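The Dunne Street Crossing

I only went to the meeting because Melati Khoo said there'd be samosas. I had no views on the Dunne Street crossing. I'd used it twice a day for years, pressed the button, waited, looked at my phone, crossed. Then the council said it wanted to take it out and make everyone use the underpass, and suddenly half of Trarkside was in the library on a wet January night, shouting.

Maxence Gilbert from the highways team had brought slides. He said 814 vehicles an hour came through at peak and the lights held them all up. "And how many people on foot?" said Kartini Pelupessy from the front row. He clicked back a slide, then forward two. They hadn't counted those.

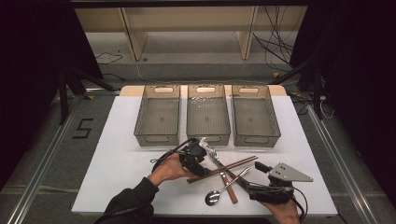
Well, that did it! Kartini turned round in her seat and asked who had a free Thursday, and I was mid-samosa (lamb, very good) and couldn't say no quickly enough. So I got a clipboard, a folding stool and the 7 till 10 shift with Ilham Oei, who I'd only ever nodded at in the bakery.

You learn a lot about a road when you sit beside it. The green man lasts just long enough for someone with decent knees. Ilham's mum, Juwita Latuheru, came past with her trolley and got as far as the island before it went red, so she stood there with lorries on both sides, waving at us like the Queen. "Put me down twice," she shouted. "I've got to come back!"

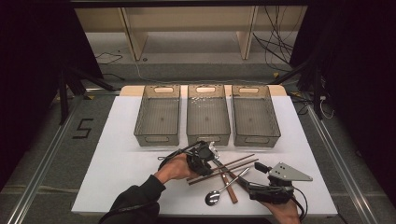 What the underpass was like

On our break Ilham said we ought to try the other way, to be fair to Mr Gilbert. I hadn't been down there since school. There were 39 steps at our end and a ramp that bent round so far you came out practically in Trenum. One light worked. Ilham sang a bit to test the echo and a man coming the other way joined in, then we all felt silly and hurried up.

"I'd not do it at night," I said.

"I'd not do it at lunchtime," said Ilham.

We went back up and sat on our stools, and I'm afraid I missed a few pushchairs after that, what with the talking. He'd grown up in Jorkholm, where apparently you just walk out and the cars stop. I said I'd like to see that. He said there was a coach.

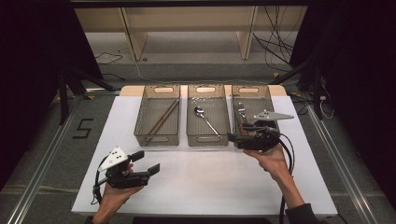 Three baskets, with the chopsticks and the spoon kept apart.

Kartini read our numbers out at the next meeting and Mr Gilbert wrote them down, all of them, quite politely. The vote's been put back until after Easter. I still press the button twice a day, only now I look up while I'm waiting, in case there's somebody on the other side with a bag from the bakery. On Tuesday there was, and we both missed the green man.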